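Home Tips | Kitchen | Laundry | Storage | Small Repairs | Contact

Caring for cloths on the table, and the table under them

Written by Abrehet Asfaw, 2018-07-01

In my mother's house the table always had a cloth, and under the cloth there was a second cloth. When I moved to Drumovholm I bought a table without thinking of this, and after one winter it had three white rings from cups and one long scratch. So these tips come from my own mistakes mostly. Some readers wrote to me after the page about curtains and asked the same questions, and I try to answer them together.

Choosing the size

Measure the table and not the old cloth, because old cloths shrink. For every day I like a hang of 15 centimeters on each side. More than this and the children pull on it when they sit down. If your cloth is thick, like a rug, you can let it finish nearer to the edge.

Under the cloth

Put a layer of cotton flannel under it. An old bed sheet folded in two also works, but iron it first or you will feel every fold when you write a letter. Do not use rubber mats with a strong smell on a varnished table. I did this in August, when it was very warm, and the mat left a pattern in the varnish which is still there.

Wax on the cloth

1. Let the wax become completely hard. You can put an ice cube in a small bag and hold it on the place.
2. Lift the wax with the back of a butter knife. Go slowly.
3. Lay brown paper over and under, and press with a warm iron, no steam. Change the paper when it looks greasy.
4. If color remains from the candle, dab it with a little rubbing alcohol on white cotton. Try first on a corner.

For a cloth with pile, do not do step three with a hot iron. The pile lies down and does not want to stand again.

Tea and coffee

Cold water first, immediately, and then a drop of dish soap. My neighbor uses salt for everything. I tried salt on a coffee stain and I had a coffee stain with salt in it.

White rings in the wood

Rub a very small amount of plain petroleum jelly on the ring, leave it overnight and wipe it in the morning. Two of my three rings disappeared this way. The third is under the fruit bowl.

Thick cloths for games and handwork

A cloth with some texture is good for evenings. Cards are easier to pick up from it, and wooden pieces make less noise when they are put down. Brush it after every use, always in one direction, and shake it outside one time in the week. A printed sheet used as a game board should be rolled for storage, never folded, or the lines will crack at the fold. 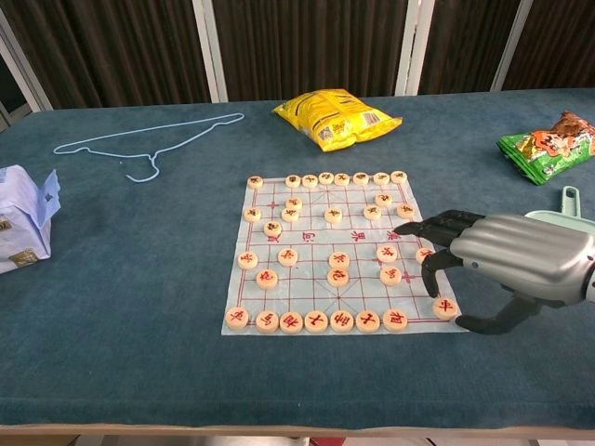

Storing cloths between seasons

Wash before you store, also when the cloth looks clean. Small food stains that you cannot see become yellow after some months. Roll the cloth on a cardboard tube with the good side out, and cover it with an old pillowcase. Plastic bags keep the damp inside.

I put a paper label on each tube with the size -- otherwise I open four of them before I find the one for the kitchen.

When to give up on a cloth

If there is a hole in the middle, cut the good parts into napkins. The hem should be folded twice, and the corners sewn by hand.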